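Old desktop, second life: bench notes

Updated October 2026

Quick notes, mostly for myself and for the people who keep writing to ask. I do old office towers at the kitchen table, evenings, a few a month. Have been through over 300 of them by now. Most come in slow, noisy and full of carpet fluff. Most go out fine.

Before you open anything

Back up. Yes, even if "there's nothing on it". Sudheer Rodrigues gave me a machine with nothing on it and it had his daughter's entire school play.

Shut down properly, switch off at the back, pull the cord. Hold the power button down for ten seconds. Then unplug the rest. Take a phone picture of the back first if there's more than one monitor cable.

Clear the table. All of it, the fruit bowl too. Put down an old towel for the feet and corners, but keep bare boards off it. Muffin tin for screws. One cup per area: side panel, drives, fan. Masking tape label on each cup.

Wool sweater off. Touch bare metal on the case before you reach in and again every time you come back from the kettle. Wrist strap if you own one.

Dust

Outdoors if you can. I did one in the hallway in January and was wiping shelves until spring.

Soft paintbrush first, one inch, never used for paint. Loosens the stuff in the corners. Then short puffs of canned air, can upright. Tip it over and it spits liquid.

Hold the fan blades still with a finger while you blow. Every fan, the one in the power supply too. Blow that one from outside through the grille. Do NOT open the power supply itself. Not for dust, not for a rattle, not ever. If it rattles replace the whole unit.

Front intake is the one people forget. The plastic face usually pulls off from the bottom edge with a firm tug. Behind it there's often a gray felt blanket that used to be air. Vacuum hose is OK for the plastic face once it's off and sitting in the sink. Keep it away from the boards.

Noise

Buzz that stops when you press on the side panel: loose panel. Two strips of felt tape along the lip, done.

Grinding on a cold start that fades after a few minutes: fan bearing. It will get worse. A new fan is cheap, measure the old one across the plastic frame before ordering. Jianguo Jin swears by a drop of sewing machine oil under the sticker. Worked for me twice, failed the third time, I just buy the fan now.

Clicking: hard drive. Stop reading and copy your files.

Whine that comes and goes when you scroll: live with it.

Memory

Cheapest real improvement there is, after a solid state drive. Check what type the board takes before you buy. The types look alike in the listing photos and the notch is in a different place. Wrong notch, wont go in, don't push.

Clips open, stick straight down, thumbs at both ends, press until the clips come up on their own. It takes more force than feels polite. If the machine beeps at you afterward and shows nothing, reseat. Nine times in ten that's it.

Coin battery

Clock wrong every morning? CR2032, the flat silver one. Same as the kitchen scale. Note which side faces up. Slide the little clip back with a fingernail or a wooden skewer, no knife. Set the date again on first start or half the websites will complain.

Processor and paste

Warm the machine up for five minutes before taking the cooler off, old paste lets go easier. Then power off, cord out, again. Twist the cooler gently side to side. Never yank straight up, some chips come out stuck to it.

Coffee filter and isopropyl alcohol for the old paste, no paper towel, it sheds. Small pea of new paste in the middle. Lever up, bracket open, corner mark to corner mark, let the chip drop in by its own weight. Fingers off the contacts in the socket, one bent pin and the board is scrap. Tower flat on its side for all of this.

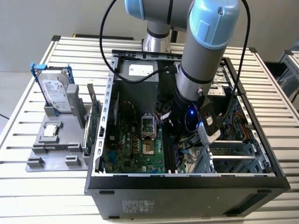

Closing up

Count the screws back out of the cups. Cables clear of the fans, twist tie from the bread bag does it. Start it with the panel still off and look for every fan turning, then off again, then panel on.

Paid 25 for the last box of assorted case screws and I'm still using it. Worth having, the one you drop always goes under the fridge.

Next page: monitors with a dead backlight. Sihan Yin, your cable is in the drawer, come get it.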